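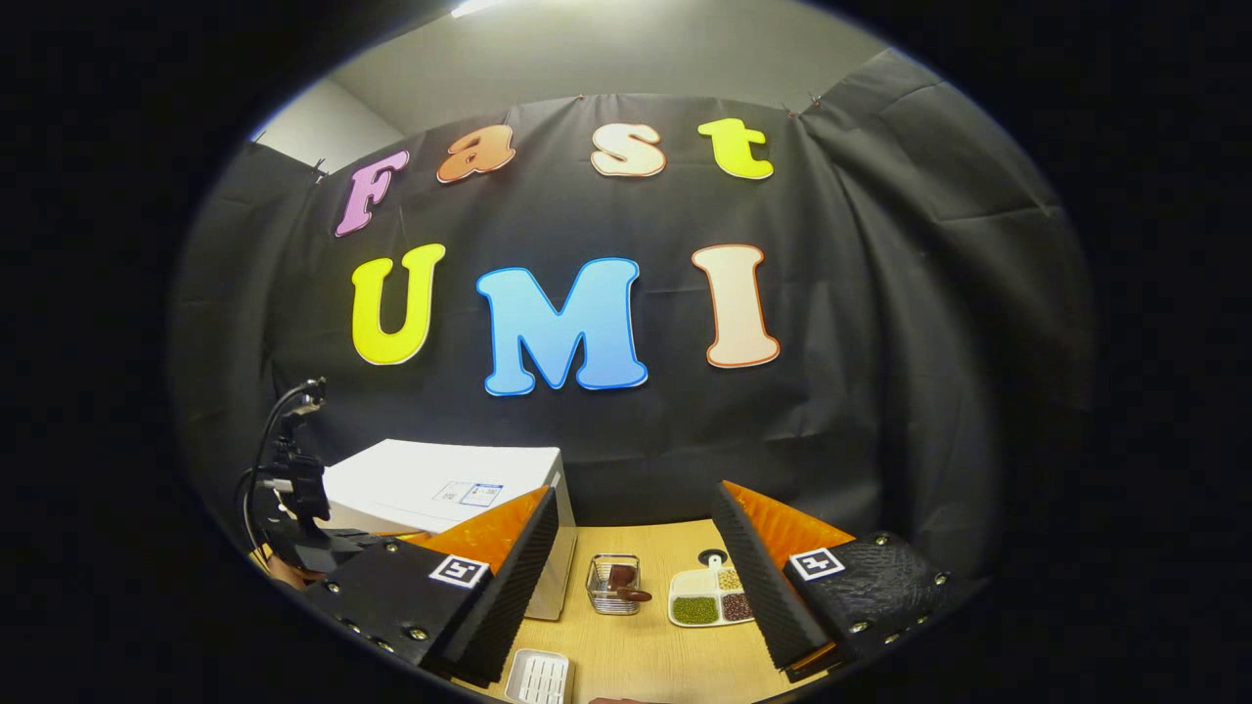
How many demos before I can trust a result? (hand-held gripper, kitchen tasks)

Posted by muddyservo, September 27, 2023

Hi all, long post, sorry. I've been collecting demonstrations with hand-held grippers since August and I've got 430 of them on a kitchen table set-up. The policy is the stock one from the Bestari code, wrist view in, gripper pose and finger width out. No changes apart from the image size, which I had to drop to fit my card.

My trouble is with the numbers. I ran 36 trials on the arm for one task (closing the microwave door) and got 27 good ones, so 75%. I was chuffed! Then I moved the microwave a hand's width to the left and it went to pieces, mostly pushing at thin air next to the door. So is my 75% a real result, or have I taught it one very particular microwave in one very particular spot?
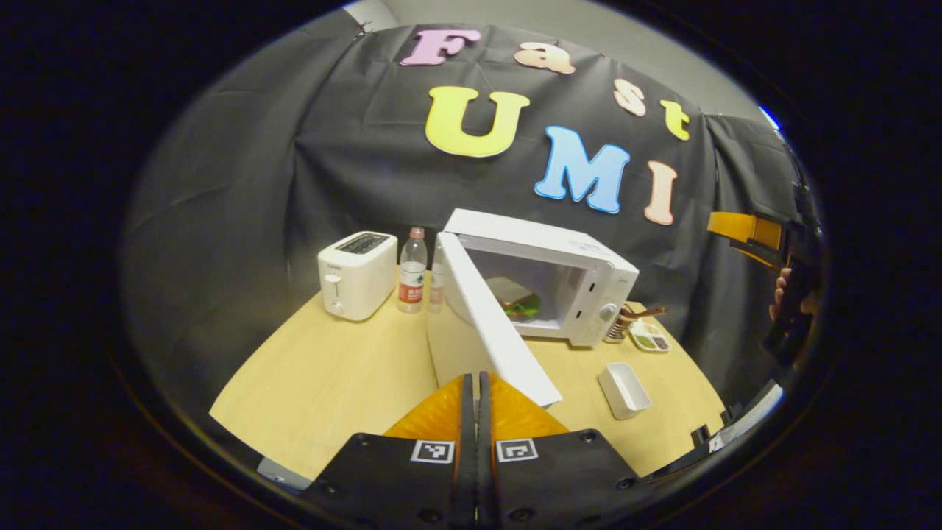
Splitting the data is the other thing I can't settle. At the moment I hold back a random tenth of the demos for validation, and the loss on those looks lovely, which makes me suspicious. I record in sittings, and within a sitting hardly anything on the table changes. You get the microwave door wide open with its long panel coming down nearly to the right finger, the toaster on the left, the two water bottles in the gap between them, and I could well believe the policy is steering by the bottles as much as by the door. How would I find that out without another month of recording?

Also, is it daft to put all the tasks into one training run? I've got beans-tray stuff in there as well and I don't know if it helps or just muddles things.

Replies

overripe_gearbox

Your random tenth is leaking, I'd put money on it. If two demos come from the same sitting and one goes in training and the other in validation, you're testing on something it has very nearly seen. Split by sitting. Hold back whole ones, and pick ones where you know you shuffled the table. Your lovely loss will probably get a lot less lovely and you'll have something you can use.

For the bottles question, do it on the arm, it doesn't need any new demos. Keep the microwave where it was and run a batch with the bottles moved, a batch with them taken off the table, and a batch with the toaster shifted. Same door angle each time. If moving the bottles drags the gripper sideways you've got your answer. I did this on a drawer task and found mine was lining itself up on a mug - I was quite cross with that mug.

On 36 trials: it's fine, but don't write 75% on its own. With 27 out of 36 the true rate could be near 60 or up in the high 80s, so give the raw count and the interval. And write down your start positions before you begin. Mine used to creep towards the easy ones as the afternoon wore on, and I only noticed when I watched the footage back.

Pushing at thin air beside the door could be a tracking problem too. Check the finger width you're getting from the markers when the hand is close in to something big and white. We had a set of recordings from the Drullance bench where one marker washed out under the ceiling light and the width jumped about. The policy learned the jumps very faithfully.

pmb_tinkers

just get more data. we have 2,540 and it works

overripe_gearbox

2,540 in one kitchen or in several though? Makes a big difference.

pmb_tinkers

one kitchen mostly

halfpintlab

Coming at the last bit of the post, the one-run-or-many thing. I tried both on the Pridum table, same network, same number of steps per task. Door closing came out a bit better with the other tasks mixed in. The small fiddly scooping task came out worse until I sampled it more often, because there were far fewer demos of it and they were short. So I'd say mix them, but look at how many frames each task really contributes.

And before you record anything else, change how you record. I now do 4 demos and then move something, every time - microwave first, then the clutter, then where I stand. It's tedious and the table looks a mess by the end, but a hundred of those did more for me than all the tidy ones I'd made before. Start your hand from different heights as well. I'm a creature of habit and every one of my early demos came in at the same angle from the right.

If you do the bottle test, please post the counts even if they're dull. I'd like to compare with mine.

muddyservo

Thank you both, this is brilliant. I've redone the split by sitting and the validation loss is now horrible, so point taken. Bottles on the arm next, and I'll check the marker widths tonight while it retrains.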